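3.2 Reporting channels and the duty to record

Under the rules in force at the time of the survey, a service member at the Wastham garrison could report misconduct by a superior in 4 ways: to the unit commander, to the chaplain, to the military police, or by phone to the Natorness line, which is staffed by civilians. Only the last two had a duty to open a written file. Commanders could settle a matter informally, and many did.

We sent the questionnaire to 1,020 serving members in June. Questions on rank were grouped into 7 bands so that senior officers, who are few, could not be picked out from their answers. Aranda and Zaki used the same bands in their earlier work at Lordale, and we kept their wording where we could.
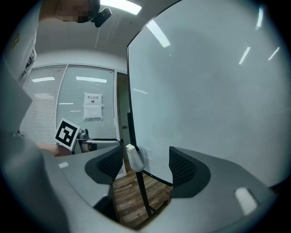 Figure 2. Whiteboard and wooden floor.

Junior members named the unit commander as their first choice far more often than the civilian line. When asked why, most wrote that they did not know the line took calls about officers. A smaller group said that they knew but expected the call to get back to their unit. Senior members gave the line a higher rating for privacy - a gap also found at Lordale.

The duty to record matters for what follows. A complaint settled by a commander leaves no trace that a later inquiry can use, and an officer may be promoted with a clean file. Section 3.3 looks at how promotion boards treated open files in the same period.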